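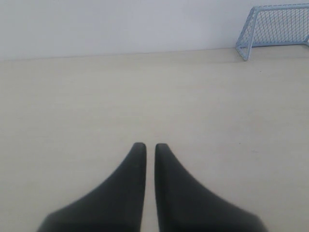 The Beautiful Game, Seated

The first thing Aidan Egan wants understood is that the table is level. He checked it in September with a borrowed spirit level and again after the downstairs neighbors had their ceiling redone, and he would check it for me now if I had any doubts. I have just lost 4–0 to his nephew and have several doubts, but I keep them to myself.

The pitch has very little on it. A pale cream surface, a goal near the far edge, a white wall behind. No painted lines, no corner flags, no plastic crowd. People who come over for the first time tend to ask when the rest of it arrives.

Egan has been running tabletop soccer nights out of his apartment for four winters, under the name Torkatside, which was a typing error on the first invitation and now appears on a scarf. The game is one goal and one ball, with two players taking turns to attack. You flick with a finger. You get three flicks to score from wherever the last attack broke down, and then you sit back and watch someone else do it better.

"It's a game of space," Egan says. I look at the space. There is a lot of it, and on every visit I have managed to put the ball somewhere outside it.

A short history of losing things under the radiator

The Torkatside game descends from something Egan played as a boy with a button and two erasers. Every family with a table seems to have had a version. Coins between salt shakers, bottle caps, a folded triangle of paper that you were told to stop kicking at your sister. The equipment got better over the years and the arguments stayed put.

Rocío Mamani grew up with the bottle cap kind. Hers had the names of players written inside in ballpoint, and she can still recite the lineup, including a goalkeeper who was a mayonnaise lid and therefore, she admits, against the rules. She is the best player I saw all winter. She flicks with her ring finger, which looks like a medical complaint and works like a rifle.

"My father said the index finger is too confident," she told me between attacks. "It thinks it knows where the ball is going."

I tried it her way. My ring finger turned out to be confident about the fruit bowl.

Commercial sets exist, naturally. The one everyone at Egan's place mentions is the Giraldo, a boxed game long out of production that came with a cloth pitch you had to iron. Kavinda Karunaratne owns one complete and one nearly complete, and considers the ironing part of the sport. He brought the cloth along one evening and laid it over the table, where it held a crease from the penalty area to the touchline like a small mountain range. Every shot took the scenic route. After two matches it was folded up again, with great respect, and we went back to the bare surface.

What a plain table does to you

I had assumed that fewer features would make the thing easier. A cloth pitch slows the ball down and gives you someone to blame. A bare table gives you speed and an unobstructed view of your own mistakes. Hit the ball softly and it goes on traveling, at its leisure, past the goal and into the wall. Hit it hard and it does the same, only sooner, and comes back to stand at your opponent's elbow.

The wall is legal. That took a season to settle. Édgar Valderrama, who joined from a billiards background and makes sure you know it, argued that a rebound was a shot like any other and ought to count. The purists argued that no actual stadium has a wall directly behind the goal. Valderrama replied that no actual stadium has a bread basket on the halfway line either, and the bread basket was moved to the counter, and the wall was in.

He has since scored most of his goals off it. He does some arithmetic under his breath, picks out a patch of plaster that looks to me like every other patch of plaster, and the ball comes back off it at an angle and rolls in from the side, slowly, as if it had been meaning to drop by. It is infuriating to watch. I asked him to teach me and he said to begin by imagining the triangle. I have been imagining it for weeks.

The ball is an Illine, a small, dense thing sold by the bag to people who make jewelry. Egan ordered a bag of 24 in the first winter and has a handful left. The others are in the apartment somewhere. When the couch was replaced last year there was an air of expectation in the room, Fredy Tamayo says, like the opening of a tomb. They found a pen.

The paperwork

Tamayo keeps the records. He didn't volunteer so much as own the only notebook. Every goal scored at Torkatside is in it, with the scorer, the type of shot and, where he felt moved, a remark. The running total on the night I looked stood at 3029. "Lucky," says the entry beside one of them. "Very lucky," says the next. The same person scored both and has asked to have the remarks struck out. Tamayo told her to put it in writing.

He let me leaf through for an hour while the semifinals went on behind us. Under Thu 21 January there is a match that ran to 73 attacks without a goal, and a note in smaller handwriting that says everyone had gone home except the players and Egan, who lives there. It ended when one of them yawned and flicked at the same time. The notebook calls it a header.

There are rules too, stapled inside the back cover. Sleeves must be rolled. No blowing, which includes sighing in the direction of the ball. A ball touching the edge is in play until it falls off, and may be watched but not encouraged. Phones stay off the table. So do elbows, drinks, cats and, in a line added with a different pen, "Édgar's chalk."

Should you want one

Setting up at home is cheap, which is a pity, as I would have liked to blame the equipment. You want a smooth surface you can reach across from a chair, and a goal. Any goal will do so long as it stays where you put it. Egan likes his well back, with enough room behind for a rebound to mean something. Karunaratne would have it right on the edge. They have discussed this.

If you want something ready made, a shop on Stever Street keeps a few small goals next to the chess clocks, and the man there will tell you they are for cake decorating. Buy one anyway. Buy more balls than you think you need and move the couch away from the table before the first match.

Choose your opponent with care. I started against Egan's nephew on the theory that a ten-year-old would be a gentle introduction. He had rolled up his sleeves before I had found my chair. He beat me 4–0, then 6–1, and then offered to play with his left hand, and I want it on record that the second half of that one was fairly close. Tamayo has it in the notebook. The remark beside my goal says "wall."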